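Dultcombe se queda sin su tienda de juegos (pero gana una ludoteca)

15 de enero de 2023

Me lo contó la panadera mientras me envolvía la barra, que es como me entero yo de casi todo en Dultcombe: cierra Manninen, la tienda de juegos y juguetes de la calle del molino, y su fondo pasa entero a la biblioteca. Entero, ¿eh? Las cajas del escaparate, los rompecabezas del altillo, los dominós sueltos y hasta la caja registradora, que no funciona desde que yo iba al instituto.

Me fui para allá esa misma tarde con la barra debajo del brazo. Lempi Eskola, la dueña, estaba detrás del mostrador con un rollo de cinta de embalar y bastante buen humor. Lleva meses preparándolo. Tomó la decisión en octubre, cuando le llegó la renovación del alquiler, y desde entonces ha ido apuntando en una libreta cada juego, con su estado y las piezas que le faltan. La última línea lleva el número 971.

"Podría haberlo liquidado todo en un fin de semana", me dijo. "Vino un señor de fuera y me ofreció comprarlo a peso. ¡A peso! Le puse un café y le dije que no."

La biblioteca abrirá la ludoteca en la sala de la planta baja, la que da al patio, donde antes estaban los periódicos encuadernados. Se podrá jugar allí mismo o llevarse prestados hasta tres juegos por carné durante 16 días. El plazo raro tiene su explicación, según Bernadette Kinsella, la directora: es el mismo de las películas, y el programa de préstamos no admite inventarse otro. Le pregunté qué pasa si se pierde una ficha. Se rió y me enseñó un cajón con dados y peones de repuesto que da para varias generaciones de despistados.

Yo, que soy de las que perdieron el caballo negro del ajedrez de casa, me quedé muchísimo más tranquila.

Lo que más ilusión me hace es el rincón de los pequeños. Habrá alfombra, mesas bajas y juegos de construcción a granel, de los de volcar en el suelo y ponerse a apilar sin instrucciones ni nada. En Manninen se vendían así, sueltos, y mi hermano y yo nos gastábamos allí la propina (él siempre quería las piezas más largas y yo acababa llorando).
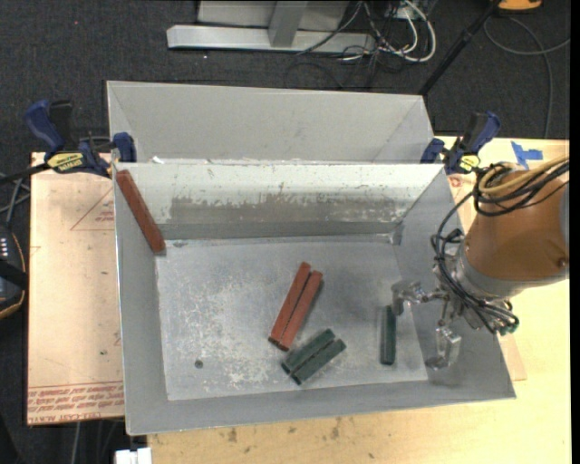

Cuánto cuesta y quién lo paga

El Ayuntamiento pone 3000 euros para estanterías, mesas y unas lámparas nuevas, que falta hacían. El resto sale del presupuesto normal de la biblioteca. Lempi no cobra nada por los juegos, aunque ha pedido dos cosas: que el letrero de la tienda se cuelgue dentro de la sala y que nadie tire las cajas viejas para poner fundas de plástico. Las dos están concedidas por escrito, me lo enseñó ella misma.

También vuelve el torneo de Risisik, que los de mi quinta recordarán de las tardes de lluvia. Para quien no haya jugado nunca: es un juego de cartas y fichas, se aprende enseguida y se discute durante horas. Lo va a organizar Valtteri Suominen, que ganó las últimas ediciones y promete no presentarse esta vez. Ya veremos - yo lo he visto jugar contra su propia abuela y no perdonó una mano.

Jingyi Lu, que da clase en el colegio, quiere llevar a sus alumnos una mañana al mes y ha pedido que se compren más ejemplares de Flastumis, porque con uno solo se le forman colas. "Es el único rato en que me suman sin protestar", me comentó.

No todo el mundo está contento, claro. Oona Jääskeläinen, que tiene la mercería justo enfrente, se queja de que la calle se va apagando y de que una sala en la biblioteca no trae clientes a su acera. Razón no le falta. El local de Manninen se queda vacío y por ahora no hay nadie interesado, al menos que se sepa. Ella propone dejar el escaparate encendido por las noches hasta que aparezca un inquilino, y a mí me parece una idea estupenda.

La ludoteca abrirá cuando estén montadas las estanterías, y todavía no hay día fijado. Mientras tanto, en el mostrador de la biblioteca ya se pueden apuntar al torneo, con un máximo de dos personas por equipo. Hay que llevar el carné. Si lo tienen caducado, como yo, se lo renuevan allí mismo y sin pagar nada.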